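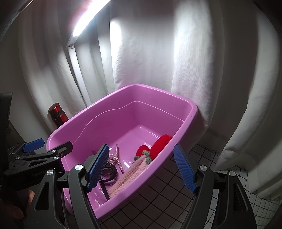

Will it do my stairs, a reader wrote in to ask, and the laundry after, and if not what has everyone been going on about for the last few years? Fair enough. That one comes up more than any other so it goes first.

Household robots FAQ - last gone over in April, bits added since

Will it do the stairs?
No. Robot vacuums stop at the top step, most of them anyway. There are climbing ones being shown at trade fairs. Wouldn't buy one yet.

And the laundry?
Parts of it. Folding a towel on a clear table, yes, slowly. Finding the towel under the bed, turning the sleeves the right way out, noticing the sock inside the pillowcase - not reliably. The Vidden folding arm we tried took around 22 minutes over a small pile and gave up on a fitted sheet. To be fair so do I.

Can a robot tidy up odds and ends yet?
Getting there. Hard boxes and bottles are easy, they stay the shape they are. Crochet, beads and straps are a different job. A string of beads has no fixed shape, so the machine has to work out where to pinch it, and then the other end drags something else along with it. Soft yarn squashes. Thin straps lie flat on the bottom of a tub and the fingers can't get under. Shiny plastic doesn't help either, glare confuses the cameras.

So why is a tub harder than a table?
Walls. The gripper has to come down from above and not clip the rim. Things slide into corners. A person just tips the tub, and some of the newer machines are learning to do that too.

How do they learn this stuff?
Mostly from people doing it. Somebody holds a gripper in their hand, one with two jaws and a camera on it, and picks things up over and over. The recordings get used to teach the arm. No robot needed in the room for that part, so it can be done in ordinary houses with ordinary clutter. Cheaper than steering a whole arm by remote, and quicker.

How many goes does it take?
Depends who you ask. Nzioka told us 2000 for one sorting job, and that was with the same few objects each time. Change the objects and some of that has to be done again. Less than it used to be though.

Do rubbery finger pads make a difference?
Yes, more than the clever software some days. Ridges give a bit of bite on smooth things. On fuzzy knitting they can catch teh loops, so check before letting it near anything you made yourself.

What about shop floors and stockrooms?
Further on than homes. Same shelves, same lighting, same boxes. Prustix has arms picking boxed stock and reckons 306 items an hour on a good shift. Loose accessories - necklaces, belts, hair things - still go to a person. Returns too, as nobody knows what's in the bag.

Is it safe with children or pets about?
Follow the maker's instructions and don't leave it running on its own. Small arms are fairly weak but a pinch still hurts. Keep long hair and cords away from the jaws.

What should I buy now?
A decent vacuum. A mower if you've got a flat lawn. Window cleaners are hit and miss, we've sent 2 back. Arms for the home are for people who like fiddling with them, and you will be fiddling. Sisik do a kit at the lower end, see the longer write up, but the manual is poor and the clamp that holds it to the worktop slips a bit. Tighten it every time.

Can it wash up?
Load a dishwasher, sort of. Plates okay. Glasses, I'd stand well back. Pans with stuck on food, no.

Does it send video of my house anywhere?
Some do. Look for a setting called cloud processing or similiar and turn it off if you can. If you can't turn it off, ask the seller where the video goes and how long it's kept. Get the answer in writing.

When will one machine do the lot?
Don't know. Anybody giving you a year is selling something. Single jobs are improving quickly, going from one job to the next without help is the slow bit.

I've got a question that isn't here
Use the form at the bottom of the page. Put the model number in please, half of them come without and then I have to write back and ask.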